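How to Start a Device Lending Shelf at Your School or Community Center

By Lavanya Warrier
Updated May 6, 2023

Many families have one phone and no computer. The child does the homework on this phone in the evening, when the parent comes home from work and the phone is free again. If you work in a school, a library or a community center, you probably know several such families already.

A lending shelf is a small collection of laptops or tablets which people can take home for some time and bring back. It works like library books, but with chargers. I started one at the Annamalai learning center, together with my colleague Murali Mathew, and this page describes the steps we follow now. We made several mistakes in the first months, so I include them also.

What you need before you start

You need a cupboard with a lock, a power strip, a notebook or spreadsheet, and a few working devices. We opened with 9 laptops. You can open with four. Please don't wait until you have a big number, as the old batteries get weaker while the machines are sitting in boxes.

You also need one person who is responsible for the shelf. Two persons is fine if they talk to each other every week. With us it is Murali for the machines and me for the families.

Step 1. Find out what people really miss

Before you ask anybody for devices, ask the families. We used a paper form with four questions:

Is there a computer at home that works?
How many people use it?
Is there internet at home, or only mobile data?
What would you use a borrowed computer for?

Make the form on paper, in the languages that people read at home. Our first form was online, and of course the families without a computer did not fill it in. Chathurika Kumarasinghe translated the second one and stood with it at the gate at pick-up time, and we got most of them back in two days.

The answer to the third question matters a lot. If people have only mobile data, a laptop that needs to be online for everything will not help them so much. You will then want to install programs which work offline, and load the reading materials before the laptop goes out.

Step 2. Collect the devices

Good places to ask are small offices, which often replace all their computers in the same year. Write a short letter. Say what you want, the minimum age of device you can use, and who will erase the old data. The last one is the thing the offices worry about. When we added one sentence about data to our letter, we began to get replies.

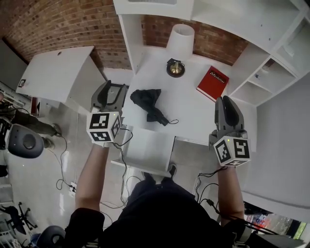

Hand-held grippers over a white desk, one in each hand.

Say no to some of the offers. A laptop with a broken hinge and no charger is work for you and not a gift. We accept a machine if it has 4 GB of memory or more, a screen without cracks, a keyboard with all keys, and a charger that belongs to it. Everything else goes directly to electronic recycling.

Write each donation down on the day it arrives: the date, who gave it, the model and the serial number.

Step 3. Erase and reinstall

Do this for every device, also when the donor tells you it is already clean.

1. Connect the charger and leave it connected until the end.
2. Start the machine once and look for accounts which are still signed in. If the device is locked to a company account, stop and write to the donor. You can't solve this yourself, and it is better to know it before you spend an hour.
3. Erase the whole disk with the erase tool of the system or from a USB stick.
4. Install a fresh system. For old machines a light Linux system is often faster, but ask the teachers first which programs they require.
5. Install all updates.
6. Make one administrator account with a password that only the two responsible persons know.
7. Make one normal account called "student". No password, or a very simple one printed on the label.
8. Restart two times and check that the sound, the camera, the wireless and the keyboard work.

The updates take the longest. Do them in the evening or in parallel, with three or four machines next to each other. If your internet is slow, do not start all of them together as we did in February - every download became so slow that some of them failed and had to begin again.

Step 4. Test the battery

A battery test is easy and most people skip it. Charge the device to full, unplug it, set the screen to middle brightness, and play a long video. Write down the time when the machine switches off.

We require 90 minutes. A device that gives less is still useful, but we mark it "needs plug" and lend it only to homes where there is a socket close to the place of study. Please ask about this, and ask politely. In some homes the children study in the kitchen or in the corridor.

If a battery is swollen (the touchpad is lifting, or the bottom of the case doesn't lie flat on the table) do not charge it. Put the machine away from other things and bring it to a collection point for batteries.

Step 5. Give every device a name and a label

Numbers are practical for the spreadsheet, but the borrowers remember names better. Yamuna Bhat had the idea to name the laptops after rivers, and the children now ask for the same one again.

The label should have the name of the device, the name of your center, a phone number and the hour when somebody answers. Put the same name on the charger. Put it on the bag as well. Chargers get mixed more than anything else, and a wrong charger can look right and still not charge.

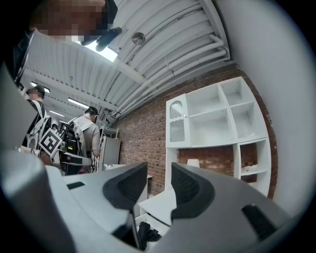

Use labels that are made for cables or wrap clear tape two times over a paper label. The plain paper ones fall off within a few weeks. Don't put a label over the air openings or over the serial number, you will need to read it later.

Step 6. Write a lending agreement that fits on one page

Our first agreement had three pages, and Pavithra Raju, who has taught adults for many years, told me that she herself would not sign it. The present one has half a page of text and a place for two signatures. It says:

The device is lent for 4 weeks and can be extended if nobody is waiting.
There is no fee and no deposit.
If something breaks, bring it back and tell us what happened. You don't have to pay for normal damage.
If it is stolen or lost, call us in the same week.
Do not lend it further to another family.
We erase the device when it comes back, so save your files before.

Read the agreement aloud together with the borrower. It takes three minutes, and then people ask the questions they would not ask otherwise. The most common one is if we can see what they do on the computer. We can't, and we say this clearly.

About the deposit, I know that other centers do it differently. We tried a deposit for one term. The families who needed the laptop most were the ones who didn't come.

Step 7. Hand it over with a short lesson

Do not give the bag over the counter and say goodbye. Sit down together for fifteen minutes. Let the borrower do everything with their own hands: take the laptop out, connect the charger, switch on, join the wireless, open the program for school, save one file, close the lid. If it is a child, the parent should be there and should also try.

Then give them a printed sheet with the same steps. Use large letters and short sentences. Write how to make the text on the screen bigger, many grandparents use the laptop too.

Step 8. Keep the list up to date

We keep one row for each device and these columns: name, serial number, condition, who has it, date out, date due, notes. There are also paid programs for lending, and if you have hundreds of devices it may be worth to look at them. For a shelf of our size a spreadsheet is enough.

Send a message three days before the due date, not after. A friendly text is better than a letter. Ours says only: "Hello, the laptop is due on Thursday. Do you need it longer? Answer YES and we will check." More than half of the answers are yes.

Step 9. When a device comes back

1. Check that the charger and the bag have the same name as the device.
2. Wipe the keyboard and screen with a soft cloth, a little damp. Spray nothing directly on the machine.
3. Ask if there was any problem. Write the answer in the notes, even a small thing.
4. Erase the student account and make it new.
5. Run the updates.
6. Charge to a bit more than half and put it on the shelf.

A machine that stays on the shelf for a long time should be charged again every month or two.

What it costs

The devices were donated, so our money went to chargers, bags, labels, two new batteries and the lock. We planned a budget of 3000 rupees for labels and small parts, and it was enough for the first term. The bags were sewn by parents from old curtains. The real cost is time. Count one evening a week for one person, and more when school begins.

Common questions

Can we lend phones or only computers?
You can, but for writing longer texts a phone is hard work. If you get good phones, lend them as hotspots with a prepaid card, where the signal allows it.

Should we put filters on the laptops?
We turn on the family settings of the browser if the borrower is a child, and we show the parent where it is so they can change it. Your school may have its own rules, so ask there first.

What if the device does not come back?
Call, and then visit if you can. In our case the family had moved to the other side of the city and the bus was expensive, so Murali went to pick it up on his way home.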